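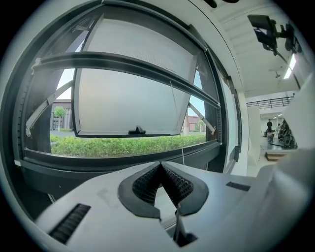 Provness, Mar 2, 2019

Review thread on the Nurnance hand-held gripper kit. We've had it for 28 days, used it most working days, and have to decide whether to keep it or send it back. Writing this up while it's fresh.

Background for new followers: we teach robot arms to do small building jobs. Opening and closing things, turning handles, picking up what's on the floor. You hold the gripper, do the job yourself, and the recording becomes training data for the arm.

The kit is sold by Borkowska. We paid 1452 dollars for one gripper, one set of spare pads, a charger, a case and a year of their Trako software. Shipping was extra. I paid the listed price and they don't know I'm posting this.

We had been using a gripper we printed ourselves. It worked, but the hinge wore out all the time and no two copies closed the same way. I wanted something I could hand to a new person without a long talk first.

Starting with the pads, as that's what most of you asked about. They're black, with a V-shaped tip, and the inside of the V is covered in small raised dots set out in a grid. That texture matters more than I expected.

Small handles are where it does best. The window handle in the photo is a small black one down on the bottom rail, and that's the kind of part our old flat pads slid off of. The V gives it somewhere to sit.

Cords are harder. A thin cord will go down into the V if you come at it straight. If you come at it from the side it rides along the rim and you end up chasing it. I got better with practice, but a new user is going to miss a lot at first.

Flat things are the weak spot. Paper, thin cards, a washer lying on a table. The V shape leaves you very little to pinch with. Borkowska lists a flat pad as an add-on. We didn't buy it, so I can't say if it's any good.

Pad wear: there's some polish on the dots nearest the tip and nothing I'd worry about yet. Changing a pad takes one small screw on each side. The screw is tiny and I've already dropped one into the case foam and spent far too long digging for it.

The body is light gray with a matte finish. It picks up scuffs easily. Ours looks used already and we have not been rough with it. Purely a looks thing, but if you have to return a kit in clean condition, read the terms first.

Weight. Fine for short sessions. For anything above shoulder height I want a break sooner than I'd like. Marianna Dudek did most of our overhead work and she switched hands between recordings, which the grip allows. It isn't shaped for one hand only.

The trigger has a long pull with a light spring. Good for slow closing. If you need to snap shut on something it feels late. You can swap in a stiffer spring that comes in the box, and after a week we did. Leaving it in.

The camera view is very wide. Straight window frames come out bowed and a big share of the picture is the gripper itself. That's normal for this kind of tool. You want the tip and the surroundings in one view, and you pay for that with bent lines.

What it means in practice: you see a lot of room. People standing well back, a screen hung from the ceiling, stuff parked on the floor. If you record in a shared building, tell everyone before you start and put up a sign. Trako has a face blur option. It's off by default, so check.

Light. Working at a window is a good test, as you've got daylight on one side and ceiling lights on the other. The exposure held up better than our old camera did. You do get a short flicker in brightness when you swing quickly from the window to the room. Move slower and it mostly goes away.

Now the software. Trako installs without trouble and finds the gripper by itself. Start and stop are on the gripper, so you don't have to walk back to the laptop. One beep for start, two for stop. In a noisy hall you will miss the beeps.

Tracking is the part I'd call good, with limits. It follows the gripper by what the camera sees, so it likes texture and corners. Hedges and buildings outside are no problem. Get close to a plain white wall or a frosted pane and fill the view with it, and it drifts.

Our numbers, for what they're worth: we recorded 200 takes of small handle and latch jobs in January and February on the old gripper and the new one combined. I'm not going to publish a success rate from a mixed set like that. A clean comparison is on my list.

What I can say is that we threw out far fewer takes for lost tracking with the Nurnance. Most of the ones we did lose were my own fault. I'd start recording with my nose against the wall and give it nothing to lock on to.

Tip from that: before you touch anything, hold the gripper back at arm's length and look at the room for a couple of seconds. Then go in. Do it every take and the tracking has a much better start. It's in the manual, on a page I skipped.

Export is slow. A full session takes longer to convert than it did to record. You can leave it running overnight, and that's what we do, but if you want to check your work between takes you're stuck with a small preview that doesn't show the tracking.

File formats are open and documented. I was ready to complain about this and I can't. Witold Makowska wrote our loader in an afternoon using the notes that come with the kit. One field name in the notes is wrong. He reported it and got a reply saying it'll be fixed.

Battery: lasts a morning. It charges over lunch if you remember to plug it in. There's no second battery in the box and the battery isn't meant to be swapped by the user. I'd count that as the worst choice in the whole product.

Support: I wrote in with 2 questions as a regular customer. One about the drift, one about the spring. The first answer took four days and was useful. The second came the next morning and just pointed me to the manual, where the answer was.

Things in the case I haven't used: the wrist strap, the table stand, a cleaning cloth. The strap rubs. The stand seems solid but we hang ours on a hook by the door.

Who I'd say it's for: small groups with more than one person recording, who need every take to come off the same hardware. If you work alone and you like building things, a printed gripper will get you most of the way for a lot less money.

Who should wait: anyone doing mostly flat objects, and anyone who records all day long. The battery will annoy you and the export will back up.

A few replies to questions from last week's post.

Yes, it works left-handed. No, I haven't tried it in rain and I'm not going to. Yes, the pads can be bought separately. They come in pairs and were in stock when I looked.

Can you use the same pads on the arm? Yes, and you should. There's an adapter plate for the arm side, sold separately, with holes for two common mounting patterns. Ours fit after we filed one hole a little. If the pads don't match, the recordings are worth less to you.

We're keeping it. I've also asked for a price on a second one with the flat pads, so Marianna and I can stop trading it back and forth. Will post the comparison with the printed gripper once I have enough clean takes from both.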